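NOTICE TO THE RESIDENTS OF KESBRIDGE
A short story

Aug 30, 2019

The Office of Public Order of the Town of Kesbridge issues this statement in the matter of the Falska warehouse fraud, so that residents may have one account of it in place of several.

On the second night of the inquiry, officers of this department entered the Falska warehouse on Tannery Road under a warrant signed that afternoon. The warrant permitted a search for grain receipts. The officers found 2180 of them, tied in bundles with kitchen string and stored in a dry cistern beneath the weighing room. Each receipt entitled its holder to one sack of winter wheat. The warehouse contained 192 sacks.

The department wishes to state that the receipts were of good quality. The paper was correct. The seal was correct. The signature of the warehouse manager was also correct, and he confirmed it as his own at the first interview, before his attorney had found a place to park.

Residents have asked how the fraud continued for 4 years. The department has asked itself the same question. The town's inspector of weights visited the warehouse every October and in every report described the stock as sufficient. When these reports were read back to him, the inspector requested a glass of water and then asked whether the word "sufficient" had been defined. It had not been. The council has since defined it.

It has been said in the market that the inspector was paid. He was not. He was given lunch. The department examined his accounts and found a modest savings balance, a loan on a roof, and no deposit that could not be explained. He told the examining officer that the manager kept a good table and asked after his wife, who had been ill, and that after such a meal it seemed discourteous to climb a ladder and look into the bins. The officer entered this in the record as spoken.

The manager's position was different. He had sold the first false receipts to cover a debt of 600 crowns owed to the Moges Lending House, with every intention of buying them back at harvest. The harvest was poor. He sold more receipts to buy back the first, and then more again. At the fourth interview he drew the arrangement for the officers on the back of an envelope, and it was noted that he drew it with some care.

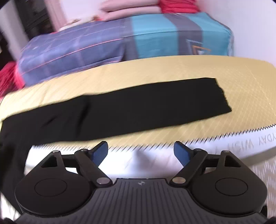

Two-finger gripper with blue pads.

The matter came to light through the Druvex bakery, which presented thirty receipts on a Monday and was told to return on Tuesday. The baker returned on Tuesday. She returned each day until the following Monday, when she brought a chair, placed it in the doorway of the weighing room, and sat down. She had with her the receipts, a thermos, and her mother's account book. By noon there were other chairs.

The manager came out to her shortly before closing. According to the baker's statement, he looked at the chairs for a long time and asked if she would walk with him to the station house, as he did not care to go alone. She folded her chair and went.

Holders of Falska receipts should present them at the side entrance of the town hall during ordinary hours. Claims will be heard in the order received. Chairs will be provided.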